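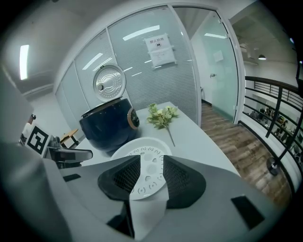
4.2 Changes in the work of the recording staff

Before September, operators at the Callia site prepared each task from a printed sheet and reset the table themselves between takes. After the Vuvard scheduler was introduced, the order of tasks, the length of breaks and the checking of finished takes were all handled by software. Operators kept the handling work, and the resets were still done by hand.

We interviewed 11 operators and two shift leads. Most said the new arrangement was easier to learn and more tiring to do. Under the printed sheets an operator could put off a task that strained the wrists, such as lifting a cooker's inner pot with a gripper in each hand, and come back to it later in the shift. The scheduler did not allow this. One operator said she used to leave the pots for the afternoon and now got them whenever the screen said so.

Figure 3. Rice cooker task at the recording table. The operator holds the inner pot with two hand-held grippers; the steaming tray lies to the right.

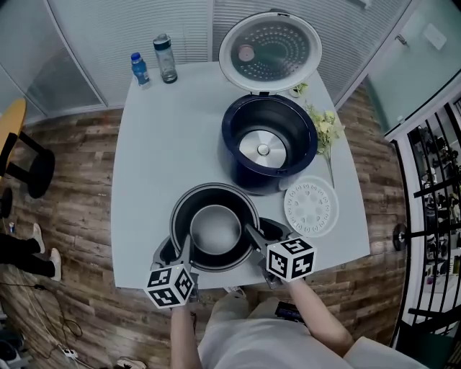
Accepted takes per week rose from 662 to 730 over the study period. The shift leads put this down to shorter gaps between tasks. Rejected takes did not fall, and operators complained that the automatic check gave them a code with no explanation. Under the old system Rosalind Escobedo, the lead on the early shift, had gone through rejected takes with the person who made them. She still did so when time allowed, but it was no longer part of her listed duties.

The log contains 1,126 requests to skip or reorder a task. Operators had to choose a reason from a fixed list, and several told us they picked whichever one was approved fastest. We therefore do not treat the stated reasons as a measure of fatigue. Section 4.3 compares the requests with the interview answers for the same shifts.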